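Section 6. Visitor demonstration: toilet cleaning station

6.1 Scope
This section covers the bathroom station at the Genham open day. It applies to the Hindeo humanoid with a tether. Arm and hand calibration is covered in Section 4.

6.2 Before visitors enter
1. Raise the toilet lid fully. Leave the seat ring down.
2. Set the waste bin on the floor in front of the toilet.
3. Lay the tether along the floor behind the robot's feet.
4. Load task file 1,642 and set arm speed to 100.

CAUTION: Keep all visitors out of the bathroom while the arms are live.
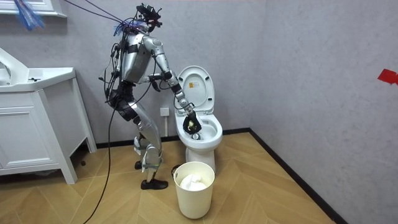
Fig. 6-1. Right of the vanity: reach into the bowl with a yellow-green cleaning piece.

6.3 Brush cleaning
1. Select BRUSH on the Numside panel.
2. Confirm that the robot is facing the toilet.
3. Start the sequence. If the panel shows code 115, press HOLD and repeat step 2.

NOTE: The knees remain bent throughout. Do not correct the stance by hand.

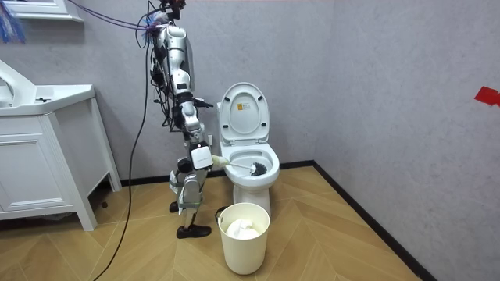
Fig. 6-2. Brush head in the bowl, near the front rim.

6.4 Brush holder
1. Place the holder on the floor beside the bowl.
2. Stand the brush in it, head down, with the handle leaning clear of the toilet.
3. Switch the visitor screen to the head view. 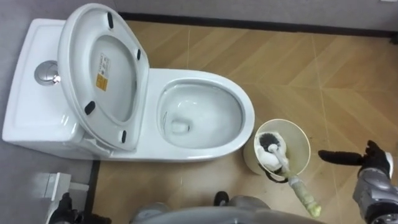
4. Leave the head view on until the presenter has taken questions, then press HOLD.
5. Lower arm speed to zero and release the hands.

CAUTION: Code 975 is a tether fault. Stop the demonstration and see Section 9.

Manual revision: Jääskeläinen, April 16, 2021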